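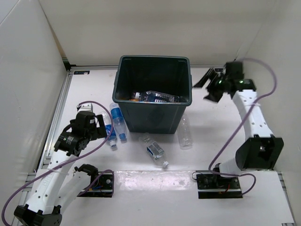
Shobha Venkataraman's group at Tisholm spent June on a narrow question: does a bimanual policy trained on bottle sorting get better when the demonstrations include bad grasps that the operator then corrects?

The team recorded 2841 demonstrations by teleoperation. Of these, 234 contain a deliberate recovery — the operator misses, backs off, and tries again with either arm. "We used to delete those," Venkataraman says. "They looked like noise in the action data."

Two policies were trained with the same architecture and the same number of steps. One saw the full set. In the other, each recovery episode was swapped for a clean one. Both were then run for 200 trials on clear plastic bottles, starting from mixed positions around a bin.

The policy trained with recoveries finished 70 more trials than the other. Rostam Pakzad, who ran the evaluation, puts most of the gap down to second attempts. "First-grasp success is nearly the same. The clean policy closes on air and then stays there."

Transparent bottles without labels remain the hardest case for both. Pakzad suspects the wrist views but has not tested it. "I would want depth on and off, same seeds, before I said anything."

Venkataraman is also cautious about the ratio. "We have one mixture. I can't tell you it is the right one."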